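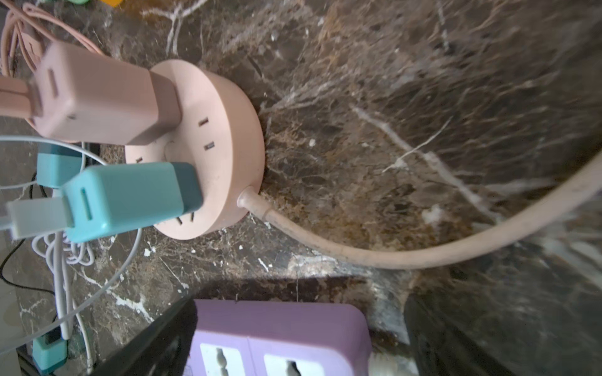

Community Board > Help Wanted > Makers and Robotics

Two helpers wanted for home robot arm build (cable sorting), Brosdale

We are two friends building a robot arm which can pick up and sort charging cables. The project has the name Clornema. The arm, the gripper and the wrist camera already work together, but our driving of it is slow and we need more hands.

We look for two persons who can come on Saturday mornings until the end of the season. You will move the gripper by hand controller, grasp one cable, put it to its side and begin again. We want to reach 3,000 grasps. In March we made 407.
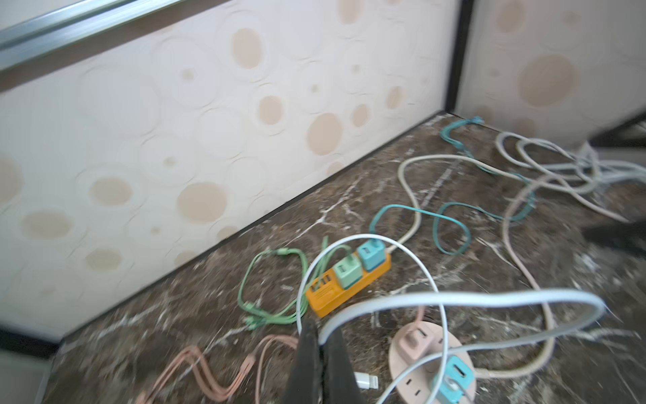

Gripper over the cables, with the orange strip and the round pink hub.

What we ask from you:
- steady hands and patience with repeating work
- you can write short notes in English after every attempt
- age 18 or more
- soldering is welcome but not necessary

Kazuhiro Hirose takes care of the mechanics and will teach you the controller. Tsutomu Imai writes the software. The first visit is only for trying, and you may say no after it.

We pay 100 dollars for each morning, and lunch. Please understand this is private money and we cannot pay travel from far away.

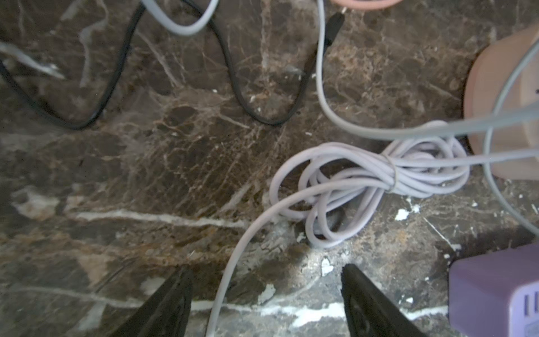
Fingers open, coiled cable ahead.

Coiled cables are the most difficult task for us at present. If you have experience with grippers for soft things, please write this in the first line of your message.

Send a few sentences about yourself through the board before Mon 12 April. A resume is not needed.

Contact the poster | Report this ad | © Gutel Community Board | Back to top

3 comments

wei_l: Is it okay if I am left-handed? The controller at my school was terrible for this.

T. Imai: Yes, the buttons can be changed to the other side.

marnie407: Sent you a message. I can do every Saturday except the first one.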